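台所の小物で「お手本」を集めるときのコツ、いろいろ

文:Zeltau作業室 台所まわり担当

うちの作業室では、ロボットアームに台所の片づけを覚えてもらうためのお手本をせっせとためています。集まったお手本は、この夏の締めで3,017本!名前はGelia(ファイルの頭に付ける短い名前がほしかっただけです)。本数が増えてくると、アームの調子よりも机の上の段取りのほうがずっと効いてくるなあ、というのが私の実感で、今日はそのあたりの小ワザをまとめて書いておきます。台所用品の並べ方の話だと思って読んでもらってもだいたい合っています。

まず、お皿。重ねて置くとグリッパーの指が入るすき間がなくて、お手本を見せる側がへとへとになります。木のディッシュラックに立てておくと、縁を上からつまめるので断然ラクです。それから色。同じ白いお皿を並べてしまうと、あとで記録を見返すときに「今つかんだのはどれ?」となるんですよね。灰色、水色、黄色っぽいの、くらいに分けておくと、見返しのスピードがまるで違います。

マグは寝かせずにマグツリーへ。取っ手の向きは毎回そろえるか、毎回わざと変えるか、どちらかに決めてください。私は最初のころ、なんとなくで掛けていて、あとから「この向きのお手本ばっかり多い」と気づいて泣きました。今は紙に向きの表を書いて、一本撮るごとに丸をつけています。アナログですけど、これがいちばん抜けません。

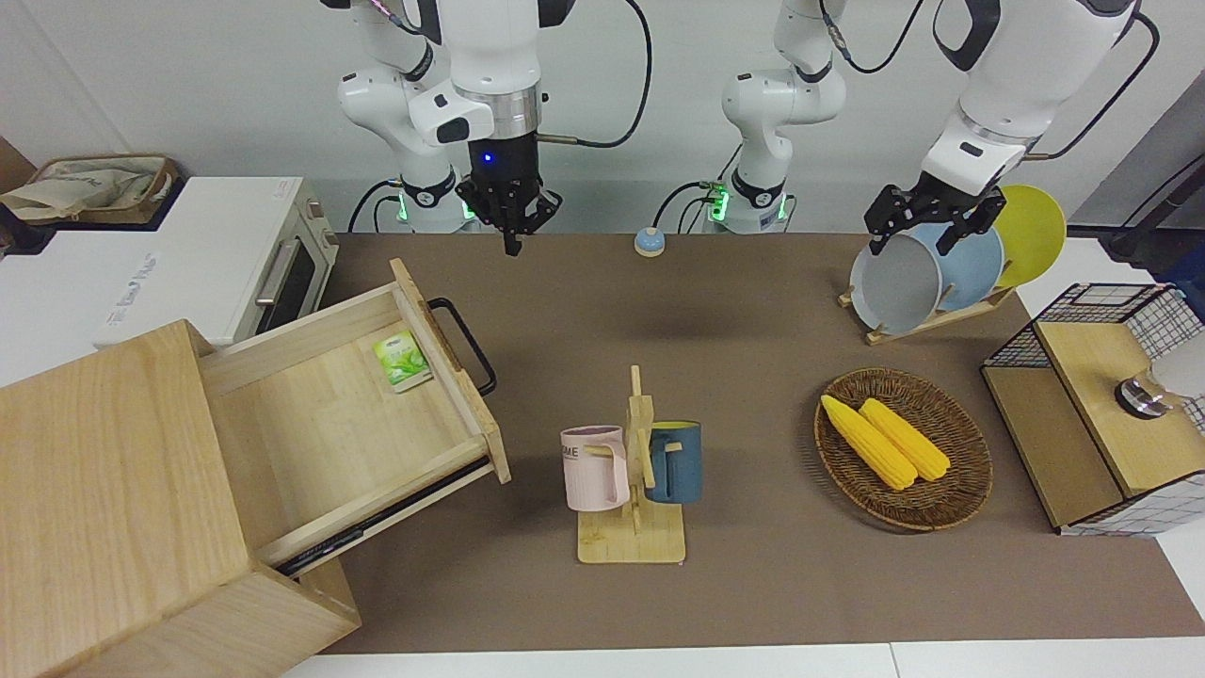 次は引き出しの話。これがなかなかの曲者で、開けるだけなのに失敗がいちばん多いんです。うちでは開ける動作と中身を取る動作を別々のお手本にしています。つなげて一本にすると、途中でちょっと引っかかっただけで全部撮り直しになるので。開けるお手本は20秒まで、と決めておくと、操作する人も迷わなくなりました。時間を過ぎたらさっさとやめて、次!です。

取っ手は棒状のものが向いています。つまみ式だと指がすべりやすくて、私の腕ではお手上げでした。あと、引き出しつきの箱は机に対してまっすぐ置かず、少し斜めにした配置も混ぜてあげるといいです。まっすぐのお手本ばかり食べさせると、箱がちょっとずれただけでアームが空振りするようになります(やりました)。

カゴに入れる食べもの役の小物も、いつも同じ向きに並べないこと。きれい好きな人ほど毎回ぴしっと平行にそろえてしまうんですが、そこはぐっとこらえて、何本かに一度はざっくり置き直してください。カゴは浅めで口の広いものだと、上からのぞき込むカメラにも中身がよく映ります。
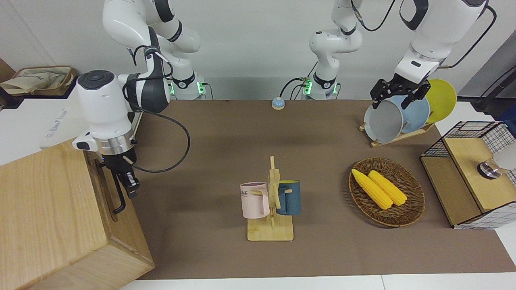

最終更新:2024年8月27日

二本のアームを同時に使うお手本のときは、担当の場所を先に決めておくとぶつかりません。片方は引き出し側、もう片方はお皿側、という具合です。真ん中のマグツリーはどちらの手も届くので、ここだけは「どっちが先に行くか」を口に出してから始めます。黙って始めると、だいたい両方行きます。

それからケーブル!アームから垂れている線が小物に当たると、せっかくのいいお手本がマグの揺れる映像になってしまいます。始める前にアームをゆっくり端から端まで動かして、線が何かをなでていかないか見ておくこと。軽いものほど線の通り道から遠くへ。私は紙箱を何度も倒しました。

お手本の名前のつけ方も少し。日付のあとに、使った小物、動作、うまくいったかどうか、の順で書いています。失敗したものも捨てません。ただし失敗の理由をひと言だけ添えておくこと。「すべった」「届かない」「私がよそ見」くらいで十分で、長い文にすると三日で書かなくなります。先週分の見返しでは58本に理由が抜けていて、結局ぜんぶ再生し直すはめになりました。ああ、もったいない。

見返しは、撮ったその日のうちにやるのがいいです。8本撮ったら手を止めてお茶、そのあいだに見返し、という区切りが今のところ私にはしっくり来ています。

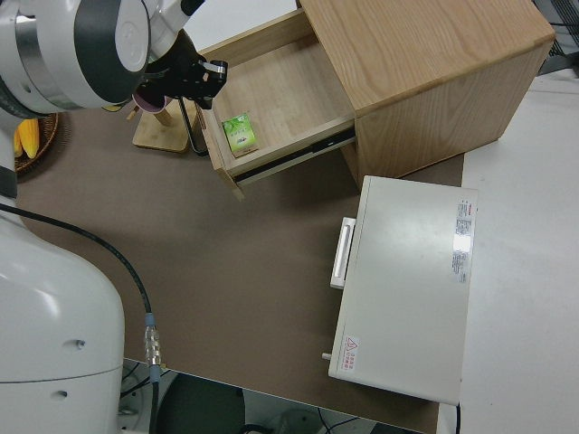
引き出しは開いた状態。グリッパーはピンクのカップの真上です。

引き出しに入れる小物は、慣れるまでは一つだけがおすすめです。いくつも入れると隣のものを巻き込みやすくて、何を教えたいお手本なのかわからなくなります。置き場所は手前板のそば、真ん中、奥、と順に変えていきます。手前板のすぐそばは指が板に当たりやすいので、ここは少し多めに撮っておくと安心です。

机の敷きものは、つやのない無地の茶色に落ち着きました。以前は白っぽい柄入りのクロスを使っていて、照明が映り込むわ、柄と小物がまぎれるわで散々だったんです。敷きものの縁が机の縁とずれていると距離の感覚が狂うので、朝いちばんにそこだけ直します。

片づけは、いつも同じ順番で。お皿、マグ、カゴ、引き出しの中身。最後に引き出しを閉めて、翌日の向きの表を机に置いておしまい。小物をしまう箱にはHägglundと書いたラベルを貼っています。前に別の用途で使っていた箱の名前がそのまま残っているだけなんですが、みんなそれで通じるので、もう貼り替えないと思います。

次は布ものの畳み方のお手本に手を出す予定です。ふきん一枚でもう苦戦しているので、書けるのは少し先になりそうです。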